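Brovham Loans Ledger
====================

A plain-text record of who has borrowed what from the shared bookshelves at Brovham, and whether it came back. Mostly it records that it didn't.

Status: maintained, in the sense that a garden is maintained by somebody looking at it from the kitchen window.

## What's in the folder

- `loans.csv`, one line per loan
- `titles.csv`, one line per book we believe we own
- `missing.csv`, one line per book we used to believe we owned
- `notes.txt`, grievances, in date order

The ledger began in August as a sheet of paper taped to the inside of a cupboard. The paper was borrowed. The file you are reading replaced it, and everything from the sheet that could be remembered was typed in by hand, which explains the early entries marked "blue cover, possibly sailing".

## Columns in loans.csv

`title_id` matches the number in titles.csv. If it doesn't match, the book was lent before it was catalogued, which happened more often than we'd like.

`borrower` is a set of initials. Please use your own. Two people share a set and have agreed to be told apart by a full stop, so leave the full stop alone.

`out` is the date the book left. `due` is the date it should come back. The usual loan is 4 weeks, or 2 for anything with a recipe in it.

`back` is the date it did come back. This column compresses extremely well.

`state` is a number from 1 to 8, where 8 is as new and 1 is a cover with some loyal pages. A book may go down the scale. It can't go up, whatever you did with the sticky tape.

## Known problems

The Galli atlas appears 3 times in titles.csv. We own one. Deleting either of the spare lines breaks the link to a loan that nobody will admit to, so they stay.

Titles beginning with "The" are filed under T up to the middle of the list and under the next word after that. There was a change of policy. There was also a change back, but it was only discussed.

Dates are day first. A handful were entered month first by somebody being helpful. They can be spotted when the book is returned before it was lent, and can't be spotted otherwise.

Anything with a comma in the title must be put in quotation marks. The cookery section, being mostly commas, was put in quotation marks twice.

The ledger was opened once in a spreadsheet program, which decided that several shelf marks were dates. Shelf mark 3-4 is now the third of April in one copy and the fourth of March in another. Use neither. Shelf marks live in titles.csv and should be edited in something too stupid to have opinions.

## Sorting and checking

The small script called `zesesus` reads all the files and prints a list of what is overdue, longest first. It takes no options. It used to take one, which turned off the warnings, and it was by far the most popular feature.

Run it from inside the folder. Run from anywhere else it will report that no books are overdue, which is cheering and false.

The older checker, `biltine`, is kept for its comments. It doesn't run.

## Adding a book

Give it the next free number, write the number in pencil inside the back cover, and add a line to titles.csv. Then put it on the shelf. People tend to do the last step first and the others never, and those books are known collectively as the dark stock.

Donations are welcome apart from encyclopaedias with volumes missing. We have the complementary volumes missing too.

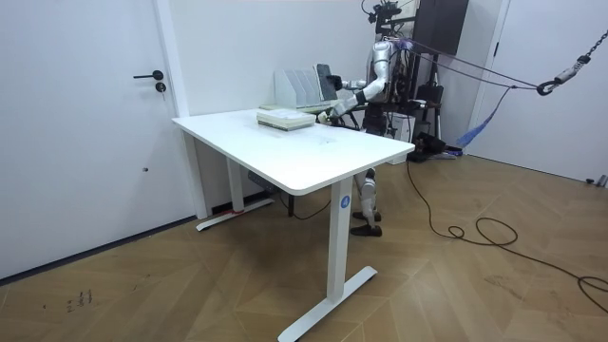 **Can I renew a book by changing the due date myself?**

Add a new line with the new dates and leave the old one as it was. Editing the old line makes the overdue list shorter, and it is the only part of this project that anyone reads.

## Changes

20/12/2018: moved the lost books into their own file. Morale improved in titles.csv and fell sharply in missing.csv. Reworded the note on recipe books after complaints from people who cook slowly.

Before that: the column `reason_late` was removed. It had grown longer than several of the books.

## Reuse

Copy the layout for your own shelves if you like. Please don't copy the data, as it contains people's initials and, in notes.txt, their characters.

If you improve the script, send it back. You may keep it for 4 weeks.

Contact: leave a note at the Brovham shelves | © Brovham Loans Ledger | Back to top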